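Storing mixed strands: pearls, wood beads, jade on cord - one box or several? 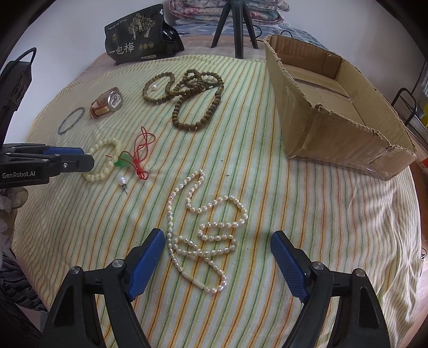
Everything laid out on the bed before sorting, box at right.

Brakivari Forum > Jewelry Care and Storage > Strands and Stringing
21 replies - Page 1 of 2

tera_knots
June 2025

I am moving a small collection out of a cardboard box and into something permanent. The box is finished. The flaps are torn through to the corrugation and it no longer closes.

Contents, as laid out:

- long strand of off-white freshwater pearls, with a pair of elongated white tube beads on it
- bracelet of round cream-colored beads, material unknown to me
- jade pendant on red cord, knotted below the stone
- long strand of dark wooden prayer beads
- one pearl on a metal pin
- one loose pearl
- thin dark bangle
- rectangular wristwatch, strap in brown and tan

Available container is a Vemum drawer unit with shallow felt-lined drawers, no dividers. Inside depth is 40 mm. My plan is pearls in one drawer, everything else in the second. The question is whether the wood and the jade need to be kept apart, and whether the pearl strand should be hung or laid flat. It was last restrung before I had it, so I can't give a date for the thread.

gauge_and_loop

Flat. Silk stretches under its own load and a long strand has plenty of load. If you hang it you will see gaps open between the knots at the top of the loop first.

The wood and the jade can share a drawer. The jade can't share with the bangle if the bangle is metal. Not much scratches jade, but polished edges chip, and a bangle is a hard thing with room to roll.

millrace

Disagree on sharing. Wooden prayer beads that have been handled or oiled will pass some of that to whatever they rest on. Felt takes it up and keeps it. Put the wood in its own cotton bag, then in the drawer. Same for the red cord - older dyed cord can bleed if the room is humid, and cream beads will show it.

In the picture the cord is right next to the cream bracelet. Fine for an afternoon on a bed sheet. I would not leave them that way for a summer.

gauge_and_loop

Dye bleeding from cord takes actual moisture, not a humid room. I have had red cord in a drawer with white beads for years with no transfer.

millrace

And I have a white coral bracelet with a pink side. The drawer was on an outside wall. We can both be right about our own drawers.

tera_knots

Mine will be on an inside wall. I can test the cord with a damp white cloth. Is that a fair test or does it just restart a problem?

millrace

Fair test. Damp, well wrung, press on one of the loose ends for a minute. Stay off the knots. If the cloth stays white, store it however you like. If it comes away pink, bag it.

oddlots40

Nobody has mentioned the single pearl and the one on the pin. Loose pearls in an undivided drawer end up in the back corner or under the felt. From your photo the loose one is sitting inside a loop of the wooden beads, and I would have lost it already. Use a small screw-top container, the kind sold for watch parts. One container per pearl.

Cap or cork the tip of the pin as well. A bare pin will snag thread.

tera_knots

Noted. I do have screw-top containers. They are plastic. I have read that pearls should not be sealed.

oddlots40

They should not be sealed for long periods in something dry and airtight. Drill a hole in the lid or leave it a quarter turn loose. A single pearl is not going to craze in a month.

pin_vise

Separate point about the cream bracelet. Before it goes in with the pearls, find out what it is. Cream round beads could be bone, shell, glass, plastic, seed, or pearl. Some old plastics give off acid as they age and that is bad for pearls and for anything metal nearby. Smell it after it has been in a closed bag overnight. Vinegar or camphor means it lives alone.

Weight helps too. Glass feels cold and heavy in the hand, plastic warms up fast. I can't tell from a photo and I would not trust anyone who says they can.

calimlim_bench

I was going to say bone, so I suppose that is me told.

pin_vise

It may well be bone. Look for fine dark lines or pits under a loupe.

calimlim_bench

On the original question. I keep a long strand in the same Vemum unit. 40 mm is enough depth for a coil, but the felt in mine shed for the first few weeks and the fibers got into the knots. I lined the drawer with washed cotton muslin and the shedding stopped being a problem. Cut it 20 mm oversize and tuck the edge under.

Coil the strand in a wide loop with no tight turns. The turns at the tube beads matter most. Long beads do not bend with the strand, so all the flex goes to the knot on either side. Lay that section straight.

tera_knots

That is useful. The tubes sit at one end of the loop when I lay it down, so I can run them along the front edge of the drawer and coil the rest behind.

gauge_and_loop

Check the holes on those tubes while you are there. Cut ends on long beads can be sharp, and the thread frays inside where you can't see it. Hold the strand up by the bead on either side of a tube and move it slightly. If the tube slides and you see fuzz, it wants restringing before it wants a drawer.

sill_and_sash

Why is everyone recommending drawers at all? A strand in a flat cloth roll, in any box with a lid, does the same job for less money. I looked up the Vemum unit and the listing was 3,058 in my currency before shipping. The cloth roll took me an evening and an old pillowcase.

calimlim_bench

The poster already has the unit.

sill_and_sash

Then it costs nothing further and I withdraw the price. I still think a roll is better for the pearls. Every time a drawer is opened, the contents slide to the front or the back. A roll does not move.

gauge_and_loop

A roll puts folds in the strand. If the roll is wide enough for the strand to lie straight, it is too wide for most boxes.

sill_and_sash

Mine folds once, with padding at the fold. I accept one fold. You accept sliding.

gauge_and_loop

Muslin over felt does not slide much. But fine.

oddlots40

Watch question, since it got skipped. Quartz or mechanical? If quartz and not being worn, take the battery out before it goes away. A leaking cell will ruin the movement and could mark the case. If the strap is leather, don't buckle it tight for storage. Lay it open or around a soft roll. Keep it out of the pearl drawer either way. Leather finishes and pearls don't belong together.

tera_knots

I have not opened it. I will have the back off at the same shop that does the battery for my own. If it is mechanical I will leave it alone.

Summary of the plan, corrections welcome:

Drawer 1: washed muslin over the felt. Pearl strand in a wide coil, tube beads straight along the front. Nothing else.

Drawer 2: prayer beads in a cotton bag. Jade in a second bag, pending the damp cloth test. Bangle in a third, at the opposite end.

Screw-top containers with vented lids: loose pearl, pearl on pin with the tip corked.

Watch: separate box. Cream bracelet: separate bag until I know what it is.

millrace

Good. Write the restringing date on a card and put it in drawer 1, once there is a date to write.

pin_vise

Label the bags too. Three cotton bags in one drawer look the same after a month and you will handle all of them to find one.

calimlim_bench

Recycle the cardboard box. People keep the old box "for now" and things migrate back into it. Cardboard is also acidic unless it is sold as archival, and a torn one sheds.

tera_knots

It goes out with the paper. Cord test done while reading this: white cloth, faint pink on the second press. Bagged.

gauge_and_loop

Then millrace was right about that cord. I would still like to know how old it is.

tera_knots

No idea. It came knotted as you see it and I am not going to untie it to look.

Page 1 of 2 - Next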